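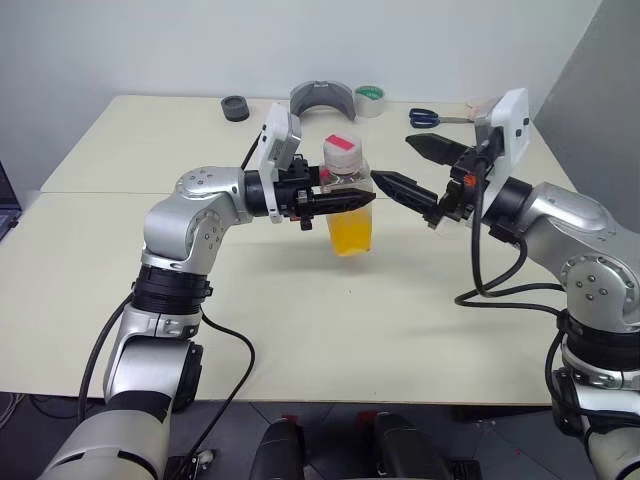
Temps de lecture : 2 min

Figure 1. Deux bras robotisés et une bouteille en plastique transparent, sur un plateau blanc.

3.2 Placement des visites dans la journée de route

Le corpus Riis réunit 3 478 journées d'itinérance en voiture, toutes tirées de carnets tenus par les voyageurs eux-mêmes. Chaque journée est découpée en tronçons de conduite et en arrêts. Nous appelons « arrêt de visite » tout arrêt associé dans le carnet à un site nommé ; les pauses repas et les pleins de carburant sont codés à part, selon la grille de Briem (Bjarke Briem, communication personnelle).

Deux régions ont été retenues pour l'analyse détaillée, Privell et Skekent. Dans la première, les sites sont proches des villes-étapes et la visite précède souvent le départ. À Skekent, les distances sont plus longues et les voyageurs conduisent d'abord, puis s'arrêtent en milieu de parcours. Les carnets mentionnent alors plus fréquemment une arrivée tardive à l'hébergement et un dîner pris sur la route.

Nous avons écarté 69 journées dont l'heure de départ manquait, ainsi que neuf journées comportant une traversée en ferry. Les temps de conduite ont été recalculés avec l'outil Fedis, dans sa version du mois d'août, sans tenir compte du trafic. Les détours non signalés dans les carnets échappent à ce calcul ; leur effet est examiné en section 4.1.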